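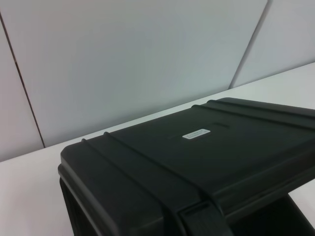 Recaler la pose d'un objet noir mat avec Stetholm

Sur un couvercle sombre, le nuage de profondeur est lacunaire. Le module de perception part donc des contrastes francs : bord, nervures, étiquette.

1. Lancer le nœud perico_pose, caméra poignet seule. Fixer l'exposition à 440 et couper le gain automatique.

2. Définir la région d'intérêt sur l'étiquette blanche. Le code RH56DFTP-2R sert d'ancre à l'OCR ; ignorer la ligne supérieure. 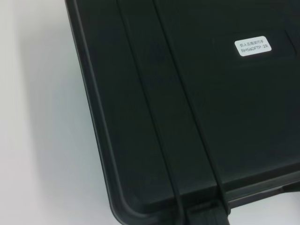 Chanida Luangrath signale qu'avec un gain automatique actif, l'ancre saute d'une trame à l'autre et que le filtre diverge.

3. Passer à la caméra de tête pour les contacts. Déclarer la mallette ouverte comme obstacle, l'éponge rose comme cible - limiter la force avant la descente.
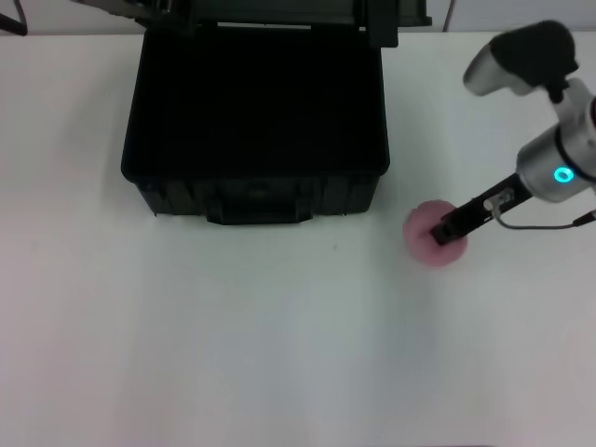
4. Revenir au poignet et ajuster le bord supérieur du couvercle. Exclure du modèle la jonction table-mur, elle aussi en diagonale.
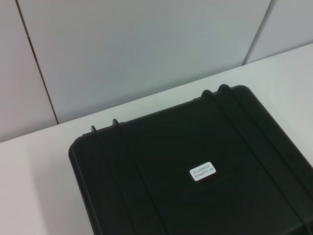 5. Exporter la transformation. Il faut plus de 921 points appariés ; en dessous, reprendre à l'étape 2.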